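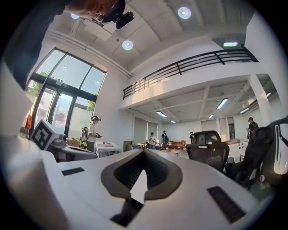

Otura mesh chair review: eleven months of sitting

I bought my Otura last November after my old chair dropped an inch every time I reached for my tea. I'm not fussy about furniture as a rule (my desk at home is a door on trestles, still with the hinge marks in it) but my lower back had started complaining, and Forough Shokri kept telling me to stop being daft and get something with a proper mesh back. So I did! I went for black, from the Jafarzadeh shop on Ludlow Road, and they let me sit in it for ages before I paid.

It comes flat in one heavy box. Putting it together took me an evening, mainly thanks to my putting the armrests on the wrong sides and having to start again. The Allen key in the bag is rubbish, by the way. Use your own if you've got one.

What it's like day to day

The back is the best bit. I run hot, and my last chair was that padded fake leather stuff that you peel yourself off in July. With mesh you get a bit of air through, and that matters even more in a room like ours with big windows, where the sun comes straight in past the trees and there's no hiding from it. I can do five hours at the desk without fidgeting much. The seat itself is firmer than I'd have picked, and it took me a good few weeks to stop noticing it.

It also looks neat, which I didn't expect to care about. A big padded chair can take over a corner, but you can see light through a mesh back and it sort of disappears next to a white desk. I liked that enough to order a second one for the other side, so now there are two.
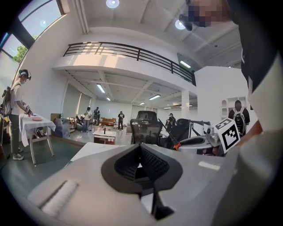 The things that annoy me

The castors, mainly. They're fine on carpet but on a hard floor they run away with you, and they will find every cable going. I've gone over the same extension lead so often that I now lift the chair across it like a horse over a fence. Soft rubber castors are sold separately and I do think they should be in the box.

The armrests wobble too. Not badly, but if you lean on one to reach for something you'll feel it give. Shahram Safavi has the Brukport equivalent and his are rock solid, though he says the mesh on his has started to sag, so pick your poison, I suppose.

I'd also measure your desk first. With the arms up at their highest mine won't go under, so it sits out in the walkway when I'm not using it,

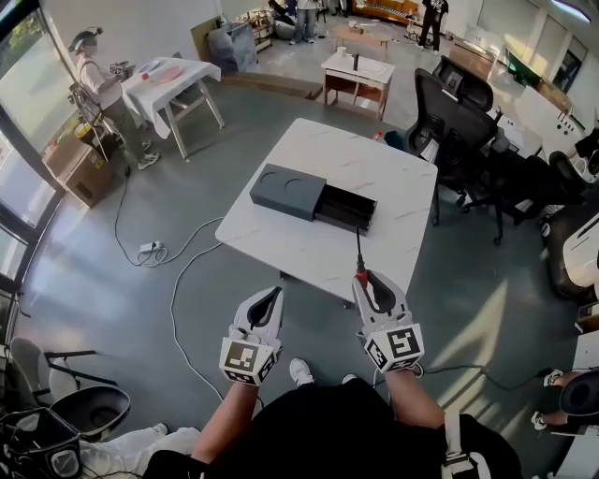 and in a shared room you do end up shuffling it about a fair bit. Dropping the arms a notch sorts it, if you can be bothered to do that every night (I can't).

Would I buy it again? Well, I did, so yes. It's comfy, it's cool to sit in and the gas lift hasn't sunk at all. Four out of five, and I'd give it the last one if they changed those castors.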